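Home | Notebook | Woodshop | Finishes | Search

Dec 27, 2023

Shellac day! Mixed the blond flakes at last (the bag Huệ Phan left me in July) and they dissolved beautifully, 55 g into the jar, strained through an old T-shirt. Color is lovely, like weak tea. Went with 4 thin coats on the Neta samples, sanding lightly between the second and third.
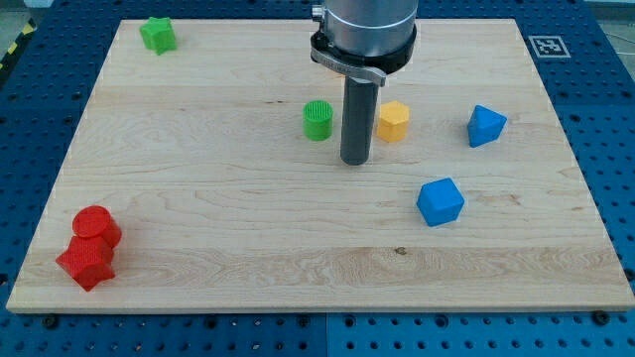

Curly offcuts next, and wow, the figure pops after one wipe. Waited 54 minutes between coats, which felt long, but no drag marks at all. Huệ wants to try a darker flake on the same stock, and I'm all for it. Need more alcohol before then, the can is nearly out.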